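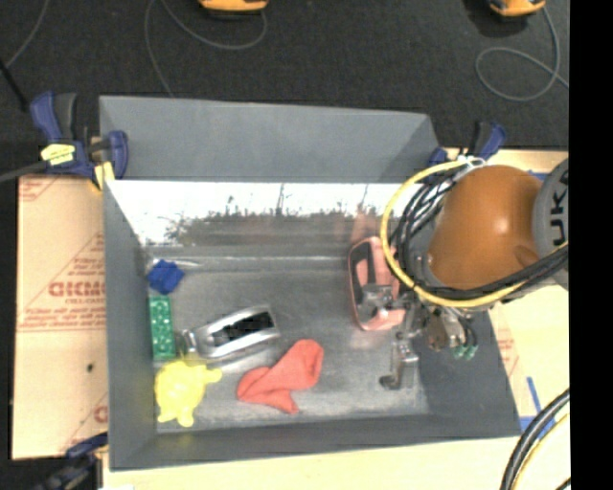 Hilo: ¿Lavar los bloques de segunda mano en lavadora o a mano?

tornillo_flojo
Buenas, a ver si me orientáis. He comprado un lote grande de bloques de construcción usados, 10 kilos, en el rastrillo de Skasstead, y vienen con esa capa pegajosa de trastero de toda la vida. Mezcla de todo, piezas de los ochenta, cosas modernas, imitaciones. Ya tengo separadas las primeras, entre ellas un ladrillo verde alargado con sus tetones redondos, como el de la foto, que es justo el tipo de pieza que me preocupa: largas, se comban con el calor. Mi cuñada dice lavadora y a correr. Yo no me fío. ¿Qué hacéis vosotros?

pieza2x4
Lavadora no. Barreño, agua templada, chorrito de lavavajillas, una noche. Aclarar. Fin.

marejadilla
Pues yo lavadora desde hace años y cero problemas. Bolsa de malla, programa delicado, frio, sin centrifugar. Las transparentes aparte que se rayan. El resto salen perfectas.

pieza2x4
Cero problemas hasta que miras las caras de cerca. Se rozan unas con otras una hora entera. Pierden el brillo. Si son para jugar vale, si son para vender no.

marejadilla
Las mías son para jugar, tengo dos fieras en casa, el brillo les dura una tarde de todas formas jaja

tornillo_flojo
Son para las dos cosas. Lo bueno a vender, lo normal para mis sobrinos. Pagué 70 por el lote, tampoco es que me vaya a hacer rico.

ladrillera_norte
70 por 10 kilos es un regalo aunque la mitad sea imitación. Por aquí piden más del doble y con pelos de perro incluidos.

Consejo: antes de lavar nada SEPARA. Todo lo que lleve pegatina fuera. Todo lo que lleve motor, pila, luz o cable, fuera. Las ruedas con goma también, por un lado goma y por otro llanta, que si no se queda agua dentro y luego huele. Las figuras desmontadas no, enteras y a mano, con cepillo de dientes.

tornillo_flojo
Lo de las ruedas no se me habría ocurrido, gracias. ¿Y pegatinas ya medio levantadas? Hay unas cuantas.

ladrillera_norte
Si está medio levantada está perdida, quítala con calma y el pegamento con aceite de cocina. Luego jabón. Nada de acetona!! La acetona se come el plastico.

grua_amarilla
+1 a lo de la acetona, me cargué una cabina entera. Se quedó como chicle.

pieza2x4
Lo del aceite funciona pero deja la pieza asquerosa, hay que lavar dos veces. Alcohol en un bastoncillo y va más rápido.

ladrillera_norte
Alcohol en piezas impresas te borra la impresión. Cuidado con dar consejos así sueltos.

pieza2x4
He dicho para pegamento, en pieza lisa. No pongas en mi boca lo que no he dicho.

ladrillera_norte
Pues especifica, que aquí lee gente que empieza.

marejadilla
Haya paz, que es lunch time como dice mi hijo.

sotano_seco
Yo llevo con esto bastante y mi opinión: lo que manda es la temperatura, el método da igual. Por debajo de 40 grados haz lo que quieras. Por encima te la juegas, y con las largas y las placas finas más. Las imitaciones peor todavía, hay marcas que con agua de la ducha caliente ya se doblan. Tuve una caja de Konum que salió toda curvada, placas que no encajaban ni empujando con el codo.

tornillo_flojo
Uf, creo que tengo alguna Konum. ¿Cómo las distingo?

sotano_seco
Por debajo. Si el tubo interior no lleva nada grabado y el plástico pesa poco, sospecha. También el ruido cuando las dejas caer en la mesa, suenan a hueco. No es infalible.

grua_amarilla
Las Arango también suenan a hueco y son buenísimas. A mí me han salido mejores que las caras, agarran más.

pieza2x4
Arango agarra más porque está fuera de medida. Las juntas con otras y las revientas a la larga.

grua_amarilla
Llevo un castillo de 215 piezas mezcladas montado desde agosto y ahí sigue.

pieza2x4
Habla cuando lo desmontes.

tornillo_flojo
Bueno que nos vamos del tema. Actualizo: anoche hice la primera tanda en barreño, lavavajillas, agua templada tirando a fría. Unas 176 piezas pequeñas, las conté porque las estoy apuntando para la venta. El agua salió color café con leche. Un asco. He cambiado dos veces.

marejadilla
Jaja bienvenido. Espera a la tercera tanda, siempre sale un caramelo.

ladrillera_norte
Para secar: toalla vieja, los tetones hacia arriba, que escurra por abajo. Dales la vuelta a media mañana. Ventilador si tienes, aire frio. Secador de pelo no.

tornillo_flojo
¿Y al sol? Tengo terraza.

ladrillera_norte
NO. Blancas y grises claras se ponen amarillas.

sotano_seco
Por una mañana no se ponen amarillas, eso lleva meses. Pero sombra mejor, sí, más por el calor que por la luz.

ladrillera_norte
Prefiero pasarme de prudente.

tornillo_flojo
Sombra entonces. Otra duda, las que YA vienen amarillas. Hay bastantes blancas color diente. He leído lo del agua oxigenada.

sotano_seco
Funciona. Agua oxigenada de farmacia, recipiente transparente, luz, varias horas, remover. Guantes. A veces vuelve el amarillo al cabo de un año. Y las deja algo más frágiles, o eso me parece, no tengo pruebas.

pieza2x4
A mí se me partieron clips después. No lo hago más.

grua_amarilla
Yo las vendo amarillas y lo pongo en el anuncio. Se venden igual, más baratas. En Bristska hay una sección solo para eso, la gente las compra para hacer ruinas y muros viejos.

tornillo_flojo
Anda, pues eso me ahorra trabajo. No conocía Bristska, ¿cobran comisión?

grua_amarilla
Algo cobran, míralo tú que lo cambian cada dos por tres. Los gastos de envío los pone el comprador.

marejadilla
Yo vendí allí un lote por colores y bien. Pero haz fotos con luz de día, que a mí me devolvieron uno porque el azul oscuro les parecía negro en la foto y se quejaron.

tornillo_flojo
Apuntado. Clasificar por color o por forma?? Última pregunta, lo prometo

pieza2x4
Forma. Siempre. Buscar una pieza negra chiquita entre negras es para perder la vista.

marejadilla
Color! Queda precioso en los botes

ladrillera_norte
Para eso hay otro hilo de no sé cuántas páginas, por favor no lo abramos aquí también.

pieza2x4
Forma.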